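About Kelholm

Kelholm is a telephone answering service for small medical and dental offices. Bernadette Barbier and Tsehay Wolde opened it with two phone lines in a rented room on Fleltgate. We now answer for 35 practices, most of them within an hour's drive.

When your front desk is closed or busy, your calls come to us. We take the message, read it back to the caller, and send it on the way you asked – by text, email or a call to whoever is on duty. 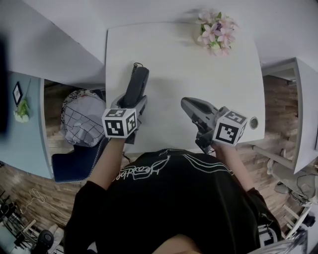
Who we are

Bernadette runs the day shift and Tsehay runs nights. Su-bin Myung sets up new accounts and writes the call scripts with each office. Didier Caron handles billing.

New operators train for 7 weeks before they take calls alone. Corded phones are still used for part of that training.

Our office is open to clients on weekdays. Please call ahead – parking on Fleltgate is limited.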